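Home Notebook Stores Calibration Search

Filed under: Humidity and Temperature

2021-10-28

Second go at the salt check on the Plurner loggers. The first run was thrown out as the lid seal on the test jar was not seated and the readings never levelled off.

Made up a fresh slurry, 200 g plain table salt (non-iodised) with just enough distilled water to look like wet sand. A layer of clear water on top slows everything down, so I poured the excess off. Left it in the closed jar overnight at 22 degrees before any loggers went in. Target is 75 per cent RH.
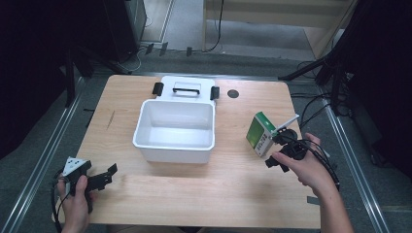 Loggers sat on a plastic mesh above the slurry, sensors facing down, no contact with the salt. Gave them six hours. The two from the Wouters store settled quickly and agree with each other to within one per cent. Unit 43 is still reading low and was still creeping up when I stopped. Could be a slow sensor, could be dust in the vent. Cleaned the vent with dry air only -- no solvent near these sensors, please.

No correction entered for 43 yet. One point is not enough to tell an offset from a slope error. I want the magnesium chloride point (33 per cent) as well before anything is changed in the Prasteo software, which overwrites the old offset without keeping a copy. Write the old value down first.

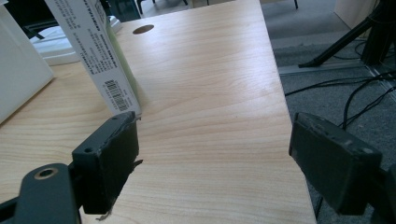
Fiona Marchetti
Instrument Technician

Room temperature matters more than I allowed for last time. The jar was near the window and the air inside lagged behind the room. Now in the foam sleeve, away from the heater vent, with a glass thermometer through the stopper.

To do:
- magnesium chloride slurry, same jar, washed and dried
- repeat 43 with a longer soak
- check the Sitgate loggers in November, before they go back out
- new labels for the salt jars, the ink on the old ones has run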